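Course Handout 6: Teaching by Demonstration, or How to Be a Patient Puppeteer

Read this before lab. The lab begins five minutes after the hour with or without you, and the robot has a better attendance record than most of the section.

1. Two ways to show a robot something

In the first part of the term you moved an arm by grabbing it. That's hand guiding: the motors go slack, you push the arm through the task, and the joint angles are saved as you go. It feels natural for a single arm doing a single thing. It feels much less natural when you have to open a hand, turn a wrist and lift an elbow at once, and you discover that you brought only two hands of your own.

The second way is remote control. You stand (or sit, if your knees have opinions) at the Trellmont station, hold the two controllers, and the arms follow you. Your own arms stay out of the cameras, so the saved views contain only what the robot will have to work with later. The price is that you can't feel anything. You will squeeze too hard. Everybody's first bottle gets squeezed too hard.

2. What counts as a demonstration

One demonstration is one complete try at the task, from the ready pose back to the ready pose. Your team owes 80 of them by the end of November. Last year's class handed in 400 between them, of which 31 had to be thrown out for having no ending. The operator had put the item down, felt pleased, and let go of the controllers.

A usable demonstration has a clear start, a steady pace and a finish. It may include a mistake, provided you fix it the way you'd want the robot to fix it. A fumbled grasp followed by a calm second try is worth keeping. A fumbled grasp followed by waving the arm in despair will be learned faithfully, despair included.

3. The store task

For this unit we use the Lokside mock store. The work is ordinary shop work: one hand manages a basket, the other handles the goods. Some habits that will save you an afternoon:

Settle the basket before you reach. If both hands are moving, you are watching neither.

Look where the hand is going. The head camera follows your headset, and a learner trained on views of the ceiling will become an expert on the ceiling.

Come in along the same line each time. Varying the position of the goods is useful. Varying your mood is less so.

Slow down within a hand's width of the shelf. The clear rail along the front is easy to forget and makes an awful noise.

Use the wrist views for the last bit of the reach. They look strange at first, being mostly arm, but they show things the head camera can't see past the robot's own hand.

The three views below come from the same store session, first from the head and then two from the wrist cameras.

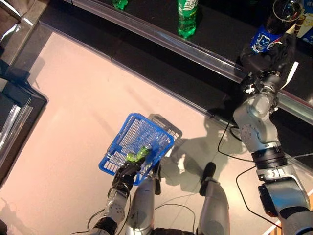
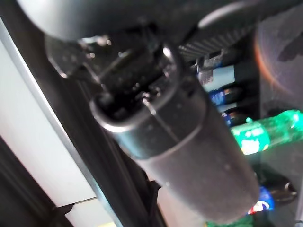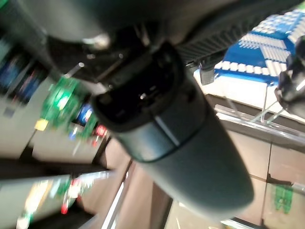 4. Saving and labeling

Yurt is the recording program. It was written by a former student in a hurry and has kept that spirit. Press Record, wait for the tone, then move. If you move before the tone, the first second is lost, and a demonstration that begins in midair is no use to anyone.

Name each try with your team number, the task and the item, in that order. "final", "final2" and "goodone" are not items. Mark each try keep, maybe or drop while you still remember it. By the next morning they will all look like maybe.

The files go into the Vudness folder on the lab drive. Copy, then check, then delete from the station. Students who prefer a different order tend to repeat the lab.

5. Care of the equipment

A replacement finger set costs $1,899, a number I now know by heart. Keep the hands clear of the shelf uprights, never pull on a cable to free it, and hit the red button early if something catches. There is no prize for finding out what would have happened.

6. Before next time

Watch ten of your own demonstrations at normal speed, all the way through. Write half a page on what a learner would copy from you that you didn't mean to teach. Teams often report a small nervous pause before every grasp. Bring the half page to lab on paper, with your team number on it.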